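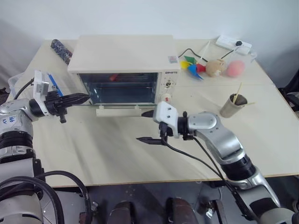

El hornito blanco, con algo rojo dentro.

A ver, yo solo quería hacer jabones para las bolsitas de Halloween, ¿vale? Con forma de murciélago, monísimos, y sin una gota de azúcar. Compré 200 gramos de base de glicerina en Lulis, que es una mercería pero vende de todo (hasta dentaduras de vampiro), y me puse a derretirla a las seis de la tarde con la radio a todo volumen.

El primer murciélago salió precioso. El segundo también. El tercero abrió un ojo.

Yo seguí desmoldando, qué iba a hacer, ¡me faltaban 116! Cuando volví a mirar estaban los tres colgados boca abajo del escurridor, oliendo a lavanda y hablando bajito entre ellos. Les pregunté si querían algo y el del ojo me pidió, muy educado, que no los regalara en la calle Hawthorne, que allí los niños se lavan las manos muchísimo.

Lo entendí perfectamente. Les abrí la ventana y se fueron hacia el parque Rondier justo cuando empezaba a chispear. Salí corriendo detrás con el paraguas, en zapatillas, gritándoles que volvieran, que se iban a gastar.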